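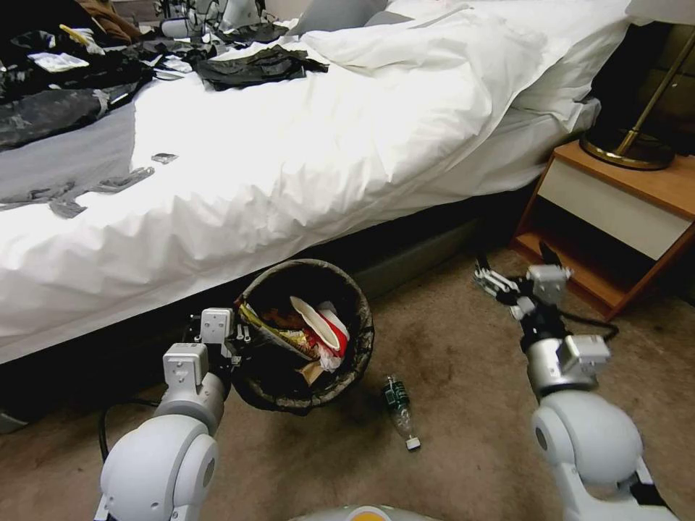

Vacíe primero la papelera y deje de discutir con ella, anotó un lector del borrador, partidario de que el desorden se resuelve por volumen.

**4.2. La papelera del dormitorio como problema de límites**

El corpus Bradine reúne 787 registros de limpieza en habitaciones; en 20 de ellos lo tirado yace junto a la papelera y no dentro. La literatura, tan generosa con la cocina, ha dedicado a esos centímetros de moqueta un silencio ejemplar.
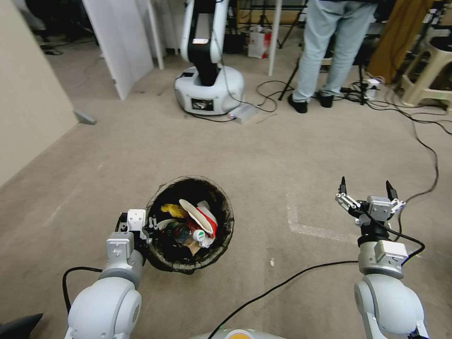

Proponemos llamar *residuo limítrofe* a todo objeto que ya ha sido desechado en espíritu. El vaso de papel arrugado pertenece a la categoría con pleno derecho. La botella, más rígida, suele optar por el suelo.

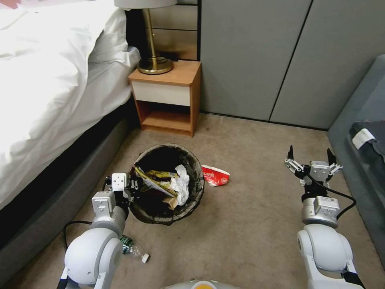

Según Kirui, la categoría sobra: lo que está en el suelo es basura o es equipaje, y el huésped sabrá. Mantenemos el término, en parte por convicción y en parte porque ya figura en el título.

El protocolo Stirix prescribe 2 pasos, recoger lo caído y después retirar la bolsa.

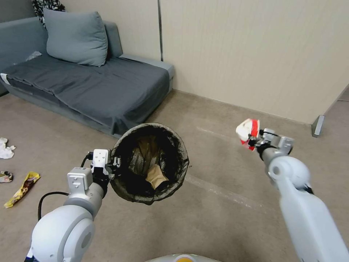
El orden inverso, que Flirkov tolera, obliga a abrir otra bolsa para un solo envoltorio, gasto modesto que en la hoja de costes ocupa una línea entera.

*Figura 3. Papelera de dormitorio y residuo limítrofe.*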